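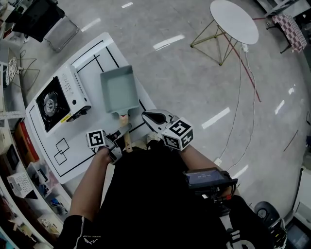

Figure 1. Portable gas stove and rectangular pan with wooden handle.

Cooking Habits of Students in Shared Housing: A Small Survey
Project report, Group 4
Matilde Neves, Irfan Lashari, Boonsong Khunthong
Supervisor: Shagufta Chaudhry
6 March 2023

1. Introduction

When students move away from their family, they must decide every day what to eat and who will prepare it. In our own group all three members came from another country, and we noticed that our way of cooking changed very much in the first term. One of us stopped cooking almost completely. Another started to cook for four people because the neighbours on the corridor liked the smell.

We wanted to know if other students have the same experience. Our main question was: how does the shared kitchen influence what students cook and how often? A second question was how much money they spend on food, but we received fewer answers to this part and we treat it with care.

2. Background

The survey was made in two student houses, Warnell House and Codora Court. Warnell is the older building. It has one large kitchen on each floor, used by 15 residents. Codora has small kitchens, and each of them is shared by five or six people. The rent in Codora is higher and the kitchens have a newer oven, but there is less place on the worktop.

Before we wrote our questions we spoke with Roman Kaczmarczyk, who is the manager of both houses. He explained us the rules for the kitchens and gave the total number of residents, which is nearly 800. He also told us that the most usual complaint is about the fridge, and that we should ask about it. We are thankful for this advice.

3. Method

We prepared a questionnaire with closed questions and two open ones. It was sent to all residents by the house mailing list in November and it stayed open for three weeks. We put a paper copy next to the post boxes also, for people who do not read the mailing list. In total we received 322 answers that could be used. Answers without the name of the house were removed.

After this, we made short interviews with residents who had left their e-mail. The interviews were done in English or in Portuguese, and Matilde translated the second ones. We did not record the voice, we only wrote notes.

4. Results

In Codora most people cook on four or more days of the week. In Warnell the most common answer was two days. The Warnell residents wrote that they must wait for a free hob between six and eight in the evening, and several of them eat late for this reason. One student wrote: "I am hungry at six, I cook at nine, I sleep badly."

Eggs, rice and pasta were the food named most often in both houses. Dishes with an oven were rare. Many students said they make the same three or four meals again and again during term, and try something new only at the weekend. Some residents learned a dish from a person of another country, for example rolled omelette, dal or potato pancakes. These answers were usually longer than the others and written with more pleasure.

About the fridge, Mr Kaczmarczyk was right. Food which disappears was mentioned in both houses, milk and cheese more than anything.

For the costs we asked for a total of one term. The highest sum was 1,755 pounds, but this student also included restaurants, so we did not use it in the comparison. The remaining answers were too different in form (some per week, some per month) to calculate a good average.

5. Discussion

The size of the kitchen group seems to be important. With five people it is possible to agree on times without a written plan. With a whole floor this is difficult. However, we cannot say that the kitchen is the only cause. Codora has more postgraduate students, and they are older and perhaps cooked already before they came.

There is also a weakness in the sample. A person who likes cooking will more probably answer a questionnaire about cooking. If we repeat the work, we would ask the question about money per week only, and we would close the survey before the exams.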